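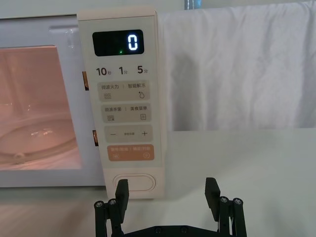 Reheating rice without it going hard?

Asked by Marianna Chmielewska, 2025-01-05
3,236 views

Hello everybody! I cook a big pot of rice for the week and keep it in the fridge, but by the second day it comes out of the microwave like gravel - hot at the edges, cold in the middle. My mother used to steam hers over a pan and it was lovely, but I only get 20 minutes for lunch. Is there a trick to it, or should I just give up and eat bread?

2 answers

Waldemar Gajewski
Please don't give up! Break up the lumps with a fork first, then sprinkle a tablespoon of water over each cupful and lay a damp paper towel on top. I do mine for a minute, stir, and give it another 30 seconds or so, then leave it covered while I find my glasses and pour a drink. It should be steaming all the way through. Also, get the rice into the fridge soon after cooking, in a shallow dish, and only warm up what you'll eat. I freeze flat portions in bags too, ever since we had a houseful last November and I cooked far too much.
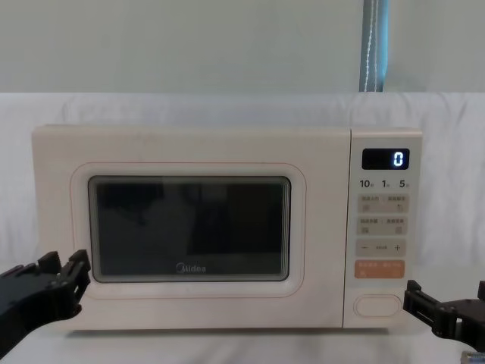
Photo: Otness

Long grain dries out faster than short grain in my experience, so you may want to be a bit more generous with the water there.

Gilla
ice cube on top, cover, microwave, throw away whats left of the cube. works for me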